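**Week 6 - Public memorials and who gets to be on them**

Notes to go with Thursday's lecture. If you missed it, these will get you through the seminar, though not with much dignity.

Where we had got to: a memorial says at least as much about the people who paid for it as about the people it remembers. This week we test that on one case, the Teltgate Harbour memorial, put up to mark the emigrants who left on the *Lorente*.

**The bare facts**

- 177 people sailed from Teltgate. The passenger list gives full names for 52 of them.
- The rest appear as "wife of", "infant" or, in one memorable entry, "the other brother".
- The appeal raised 1,590 pounds in its first year, most of it from descendants overseas. The town itself gave warm wishes.
- The sculptor, Vaughn Pruitt, was appointed after a contest with 15 entries. Several of these were anchors.

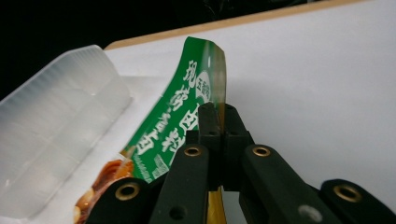
*Green packet held upright between the gripper's fingertips.*

**The argument over names**

Pruitt's first design had a bronze wall carrying the 52 known names. Local historian Kenji Greenberg objected in print, at length, and then again at greater length. His point was a fair one: the clerk who wrote the list had already decided who mattered, and casting his decision in bronze would make it permanent.

The final version has no names at all. It has 177 pairs of shoes in low relief, set into the quay wall, all different sizes. Visitors like it. Descendants who had paid to see great-grandfather's name were less keen, and their letters are in your reader (bring tissues, or a thick skin).

Keep hold of these two terms:

1. **Nominal memorial** - lists individuals. Works well when the records are good. War memorials are the usual case.
2. **Collective memorial** - stands for a group through an object, a number or a gesture. Kinder to people the records missed, but easier to walk past on the way to the chip shop.
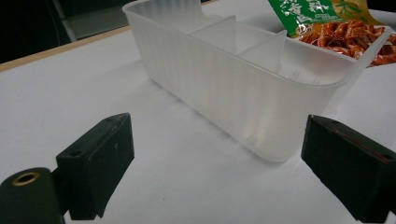 **For the seminar**

Read Greenberg's two letters and Pruitt's reply, which is four sentences long and very cross. Then make notes on the following:

- Would a wall with 52 names and 125 blank spaces have been better, or merely ruder?
- The Harkance memorial, further up the coast, reuses stone from the old workhouse. Does it matter where the material came from if you need a plaque to tell you?
- Who is missing from the Teltgate quarrel altogether? Try the people who stayed behind.

**Essay reminder**

The essay is due in March. You may write on Teltgate, Harkance or the Cumex mill fountain, but please look at the fountain before choosing it. Last year's essays praised its "flowing water" with great feeling. It has been switched off for years.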